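Project News: Door Tasks Added to the Demonstration Collection

March 26, 2025

The Skedasero project has completed the first stage of its door-handling collection at the Wilczyńska building. The work began in January and forms part of a wider effort to gather examples of ordinary indoor tasks, from which a learning system can be trained to carry out the same tasks on its own.

Doors were chosen early in the planning. They are found in nearly every workplace, yet they differ in height, weight, swing and hardware, and a method that suits one lever handle may fail on the next. The project team therefore decided to record many short demonstrations at a small number of doors before moving to a larger set of locations.

Each demonstration is performed by a trained operator holding 2 grippers, one in each hand. The operator approaches the door, carries out the assigned task and returns to a marked starting point. Printed square markers on the grippers allow their position to be worked out afterward, so that hand movement can be matched to the recorded video. Operators are asked to work at a natural pace and to keep both grippers in view where possible.
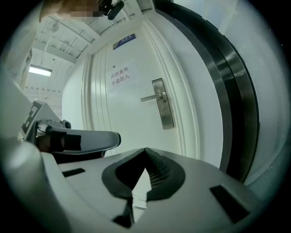
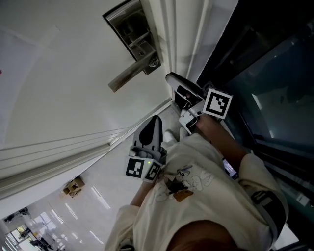
Data collection at a white door with a silver lever handle. The first view is from a hand-held gripper; the second looks down on the operator and both grippers.

A total of 1,058 demonstrations had been submitted at the close of the first stage. All of them are now being reviewed by Tistier, which manages labeling and quality checks for the project. Reviewers note the start and end of each attempt, the hand used on the handle and any contact with the door frame. Unsuccessful attempts are kept and labeled as such – they are useful when the system must learn to recognize that a grip has slipped.

Faces are blurred before any material is released to partner teams. Requests to withdraw a recording may be made at any time through the project office.

The second stage will add over 200 demonstrations of sliding doors and cabinet doors, together with a set of 50 recorded under reduced lighting. Operators who have already completed the introductory session do not need to repeat it, but should read the revised handling notes for the grippers before their next booking.

Reviewed material will be made available to partner teams through Flineo, the project's shared data service. Access requests from teams that have signed the data agreement are being accepted now. Staff with offices near a collection site will be notified by email before recording begins.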